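ok so I finally caved and cleaned out the hall closet this weekend, thread incoming

1/ background: we moved into the place on Kwiatkowski Street in November and I swore every box would be unpacked by New Year's. reader, there were still boxes

2/ the first one was all cables. I don't own a single thing that takes half of these. kept three, the rest went to the e-waste drop at Ciletti Hardware (they take them at the back counter, you don't have to buy anything!)

3/ second box: 751 pages of printed recipes. yes there are page numbers, my past self was VERY organized for one summer and then never again. I have cooked maybe four of them

4/ the lentil one is staying. the aspic section is going straight in the recycling, what was I planning

5/ found a Rinasik gift card with $50 on it!! called the number on the back and it still works, so dinner is handled

6/ my one rule was no buying bins until the sorting was done. last time I bought the bins first and ended up with a closet full of empty bins
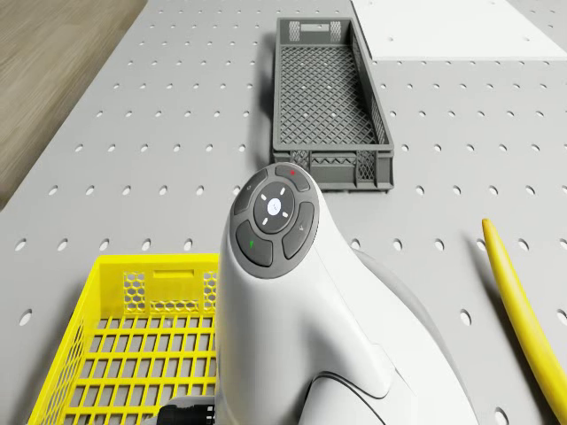

7/ anyway the coats are next and I'm dreading it. two of them don't zip and I've been moving them from apartment to apartment since college

8/ if anybody near Skuremham wants a green wool one, size medium, missing the bottom button, message me. it's really warm

9/ taking a break, there's a dinner to order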